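Switching to the early shift

I moved to the early shift at Clostarthorpe in October, and a few people have asked how it's going. Mostly fine. The alarm goes at 4:15 and I'm on the 5:02 bus, which is nearly empty until Curnilgate.

The hard part was sleep. For the first two weeks I went to bed at my old time and got by on five hours. Eleri Penry, who has done earlies for years, told me to stop napping after work and go to bed at 8:30 even if I just lay there. I did that and by the third week I was dropping off before nine.

Food took longer to sort out. I can't eat at 4:15, so I have coffee at home and a roll at the seven o'clock break. Lunch is at 10:30, and by then I want a real meal. I cook on Sundays now, usually lentils or a chicken stew, and freeze it in flat bags.

The pay is better by almost 200 a month. Some of that goes on the bus pass, as the cheaper one doesn't start until six. 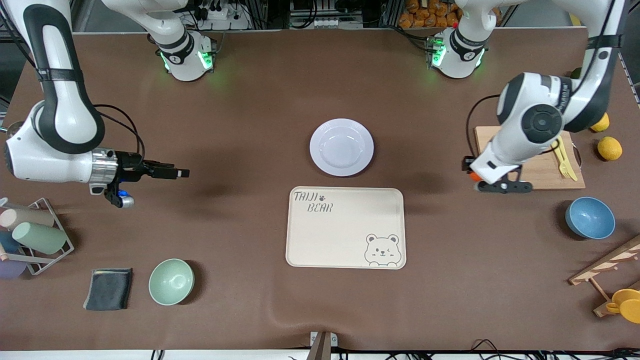 What I like best is the afternoon. I'm home by 2:30, and the library and the post office are both still open. I've gone back to the Fleury pool on Tuesdays - it's quiet then, and I usually get a lane to myself.

Evenings are what I gave up. I've missed two birthdays and most of the quiz nights. We're trying Sunday lunches instead, starting at my place next month.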